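Product Review: Kolteo Two-Finger Gripper Kit with Wrist Camera
Clarivbridge Equipment Evaluation Service
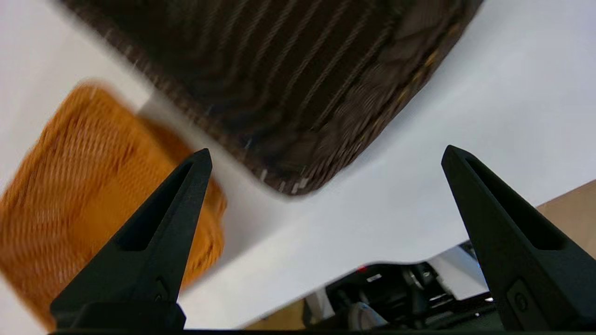 The Kolteo kit is sold to laboratories and small workshops that already own an arm and wish to add handling of light, irregular goods. Our evaluation covered woven baskets, folded cloth and small cartons. The kit was purchased at the regular price of $731, and the supplier had no part in the tests.

Installation

The package contains the gripper, the wrist camera, a mounting plate and one cable. Fitting took 57 minutes, including calibration. The printed guide is clear on wiring but gives the wrong screw length for the Ploler adapter plate; the correct length appears only in the online version. Buyers using that plate should check before tightening.

Performance

Woven goods are a demanding test. A braided rim gives slightly under pressure, and stray fibers can catch on a finger as it withdraws. The Kolteo fingers are black, slotted and narrow at the tip, and they entered the space between neighboring baskets without trouble in most trials. Of 310 attempted lifts by the rim, 200 were completed at the default force setting. Most failures involved baskets lying at a steep angle, where one finger slid along the weave and lost its hold.

The camera gives a useful close view of the tips. Its picture blurs when the wrist turns quickly, and operators who rely on it for final alignment should lower the travel speed. The control software offers a slow approach mode for this purpose — it is switched off by default and is found under the motion menu.

Service

Spare fingers are stocked by Gwilliam and arrived within the week. Telephone support closes at noon on Saturday.

Rating

Recommended for light handling at moderate speed. Sites that handle mainly rigid cartons will find the less costly Ploler gripper sufficient. The evaluation unit remains in use, and finger wear will be reported in the May supplement.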